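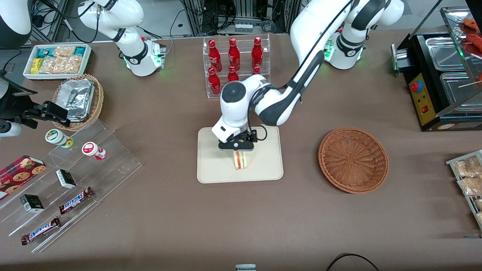

Bench with the food set, October. Left gripper over the sandwich on the cutting board, right gripper next to the foil package in the wicker basket.

Gripper comparison, food set, Nistevport bench

Purpose: decide which of the two grippers goes on both arms for the next block. At the moment the left arm has the Trirkine and the right arm has the Bratgate. Both are two-finger parallel types, both run from the Sugawara controller, same firmware on both channels. I want them matched before Reiko starts collecting anything long, and I would like the choice to rest on more than the fact that I prefer the Trirkine.

Setup

Arms at their usual mounting points, far side of the table. Cables left as they were. The left arm has to reach diagonally across to get to the cutting board, and at that extension the wrist has less freedom than I would like. The right arm covers the left side of the table: white bin, foil basket, display rack. This means the two grippers do not see the same items unless I move items or swap grippers. I did both, see below.

Opening is set to 60 mm on both. The Bratgate can open wider but I limited it in the controller so the approach moves would be the same. Force set by current limit, not by any sensor. I started both channels on the same number and found out quickly that the same number does not give the same squeeze. The Bratgate has more gearing and closes harder. Brought it down until both held the spring scale at the same reading, then wrote both values on the tape on the controller lid.

20 attempts per item per gripper. An attempt counts as good if the item leaves its surface, stays in the fingers through the lift and the pause, and goes down where it is supposed to without damage. Drop, crush, or tear is a fail. Touching a neighbor and knocking it over is marked N and counted separately.

Sandwich

Worst item in the set and the one I care about. It is small, it stands on the cutting board with the filling edges visible from the side, and the bread will take a dent from any finger that closes past contact. Came down from straight above, fingers either side.

Trirkine: good on the whole. The pads are softer and they bend a little at the tip, so the load is spread down the face of the bread. It slid once when I had the approach too high and only the top of the bread was between the fingers. Lowered the approach and the slide did not come back.

Bratgate: with the matched force it holds, but the tips have a hard edge at the bottom and it leaves a line in the bread. I tried a lower current and then it dropped it halfway through the lift. There may be a value in between. I spent too long looking for it and stopped.

Reiko pointed out that the line in the bread comes from the tip edge and has little to do with the force, and she is right. Filing the edge or putting a sleeve on it would be a fairer test. Added to the list.

Foil package

Big, crinkled, fills much of its basket. Any grasp has to find a fold, and what it finds is a different shape every time. The closed-form approach (go to center, close) is poor with both grippers. Coming in from the side at a low angle is better, with one finger going down between the foil and the basket rim.

Bratgate is clearly ahead on this one. The thin tips get into the gap and the wide base does not hit the rim. Trirkine pads are thicker and they push the package across to the other side of the basket before they get a hold. Had to re-center it by hand after nearly every attempt, which makes the set slow and probably makes the numbers look better than they should.

Note for whoever repeats this: the foil takes a set. After a handful of grasps there are ridges exactly where the fingers go and the later attempts get easier. Turn the package between attempts or rewrap it. I started turning it partway through the Trirkine run and redid the early ones.

Display rack items (small jars, cartons, chocolate bars, cookie box)

The rack is clear acrylic and it gave the depth camera trouble. The steps come and go in the point cloud depending on how the light falls. I taught the step heights by hand in the end and turned off the plane fit for that region. This is a camera matter and says nothing about either gripper, but it cost the most time of anything today.

Jars: both lie tilted, so a top-down grasp meets a curved side at an angle. Trirkine fine. Bratgate fine if the wrist is turned to match the tilt, otherwise the jar rolls out along the step. No falls off the table.

Cartons: easy for both. No difference worth writing down.

Chocolate bars: thin, flat, lying on the lower steps. Neither gripper can get under them. The Bratgate can take one by the long edges if the angle is right to within very little. The Trirkine pads touch the step before they are low enough, and then the current limit trips and the controller calls it a grasp. Had several false "holding" reports this way. I want the Sugawara check changed so that a grasp with finger position unchanged after contact is not accepted. Wrote it up for the controller list.

Cookie box: too wide at 60 mm on the long side. Gripped across the short side. Good with both.

White bin

Sponges are good for both and tell us nothing. I would drop them from the comparison and keep them as warm-up items. The clear packages are harder. Three of the four are side by side along the front of the bin and the fingers have to go between neighbors. Most of the N marks in the log are from here. Thin tips win again, by a lot.

The depth camera also sees through the clear packaging some of the time and returns the contents or the bin wall behind. Used the color view and a fixed height.

Red bottles

Left arm only, in the compartment organizer. The compartment walls leave little room for the fingers and the arm has to fold back toward its own base to reach the ones on the right side. I did the first row and gave up on the rest, as the elbow came closer to the base than I was happy with. Numbers for the bottles are incomplete and I have left them out of the totals.

Swap

After the first pass I swapped the two grippers and repeated the sandwich and the foil package. The results followed the gripper, not the arm. The left arm with the Bratgate marked the bread the same way the right one had. Good to know, and it means I do not have to repeat the whole set on both sides. Swapping takes longer than it should — the connector on the Trirkine faces inward and the cable has to come off the clip first.

Totals

689 attempts logged, including the swap and the redone foil runs, not including the bottles. 14 false holding reports, all Trirkine, all on the chocolate bars. Fails by item are in the shared sheet. I am not going to copy the table in here as Reiko is still going through the clips and will change some of the marks. Two or three of my "good" sandwiches look like they touched down early on her screen.

Controller

No dropouts on the Sugawara. One odd thing: with both channels closing at the same moment the second channel lags by an amount I can see by eye. Does not matter for this test, where only one arm moves at a time. It will matter for anything where the arms pass an item between them. Check whether it is the bus or the current ramp.

Green lights on both bases throughout, no faults in the arm log.

Where this leaves it

For tight gaps, foil and clear packages: Bratgate. For bread and anything that should not get a line in it: Trirkine. My first choice was Trirkine on both, and I am less sure of that than I was this morning. Reiko Onishi would put the Bratgate on both with soft sleeves on the tips. If the sleeve is thin enough to keep the reach into the bin, I would agree with her.

To do

— Print or cut sleeves for the Bratgate tips, try the thinnest one first.
— Repeat sandwich and white bin with sleeves, same force reading on the spring scale. Recheck the scale.
— Baked goods in bags from the white rack: not touched today. The rack sits at the lower right, so left arm.
— Nothing tried yet with the appliance on the right. The trays are shiny and I expect the same depth trouble as with the acrylic. Do the camera first.
— Reddish-brown basket stays where it is for now as the place target next to the board. It may need to come closer to the left arm base.
— Ask for a longer clip or a right-angle connector on the Trirkine cable.
— Holding check on the Sugawara, see above.

Evening: put a strip of silicone tape over one Bratgate tip and ran the sandwich a few times by hand jog. Line in the bread is fainter on the taped side. Tape had started to peel by the last one. Left it on so Reiko can look at it.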